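Produra Trade Institute
Thread on the May tariff review and what it means for smaller importers. Our full briefing note will be published later this month.

1/ The review of duties on imported components has entered its second stage. Written comments are closed, and the hearing schedule has been sent to all registered parties. The first stage drew 202 submissions, most of them from firms with a single warehouse.

2/ The draft schedule keeps the existing rate on finished goods and raises the rate on parts. A company that assembles domestically could therefore pay more at the border than a competitor that brings in the completed product. Our members have asked us to press this point at the hearing, and we will.

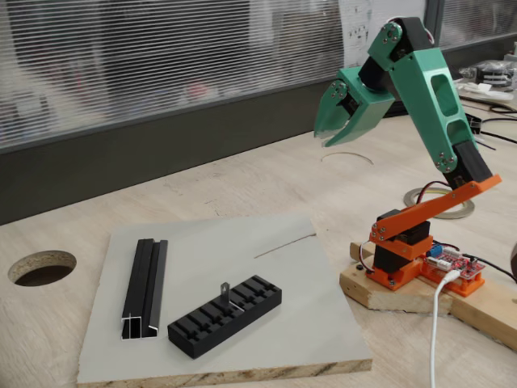
3/ We have also asked for a longer transition. The draft gives importers one quarter to adjust. Contracts signed last winter run well past that date, and many of them fix the price in the seller's currency. Senior analyst Şükran Eren will present the Institute's evidence on contract length.

4/ On exclusions: the draft allows a firm to request relief when no domestic supplier exists. Under the last round, 168 requests were granted. The decisions were published without reasons, and applicants in the same line of business received different answers. We recommend that each decision carry a short written explanation.

5/ The filing fee remains under discussion. A flat charge of $1,000 per product code has been proposed. For a large distributor this is a minor cost. For a workshop that buys under a dozen codes it is a serious one. We support a reduced fee below a set revenue level.
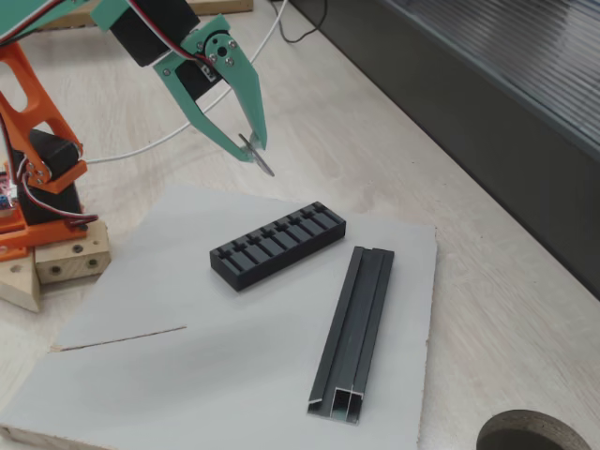

Arm with orange links and a mint green gripper, over a light wooden tabletop.

6/ Several followers asked whether goods already in transit will be covered. The draft refers to the date of entry and makes no mention of the date of shipment. As written, a container that leaves port before the change and arrives after it would pay the new rate. Milagros Gallardo of our legal desk has requested a clarification and we will post the reply when it is received.

7/ On retaliation: trading partners have not issued a formal list. Statements so far have been general. We advise exporters to review their exposure now, in particular those selling farm equipment and processed foods, which were named in the previous dispute.

8/ Hirvonen, the freight forwarder, has told its customers to expect slower clearance in the first weeks. We consider that advice sound. Please check that your product codes are current before filing. Errors in classification remain the most common cause of delay reported to our help line.
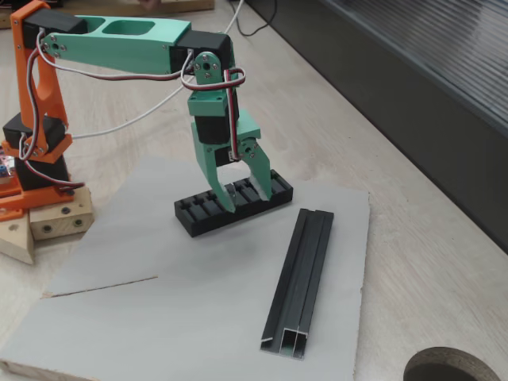
3D-printed arm in orange and mint green, with a black rectangular holder on a pale gray board.

9/ Correction to post 5: the proposed charge applies per request. A request may list more than one product code if the goods share a use. We regret the error. Our position on a reduced fee is unchanged.

10/ Wenche Haugland will take members' questions in an online session at 4 p.m. on the day the hearing closes. Registration is through the members' page. Non-members may send questions in writing and will receive a reply by email.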